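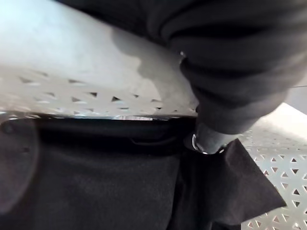

I put this set together while Tefera, our upholstery shop, was getting its first robot arm at the Troltport site. It has 364 clips from the wrist camera. Expect close views — dark fabric right up against white metal with little triangular holes, one chrome ring catching the light. Ebenezer Quaye used to do all the reaching himself, and now he plans the runs and fixes the bad ones. He likes it, mostly! Two of us still miss the old bench.

Files are in 16 folders. Skip folder 4, the labels are a mess.

Last update: 05/05/2018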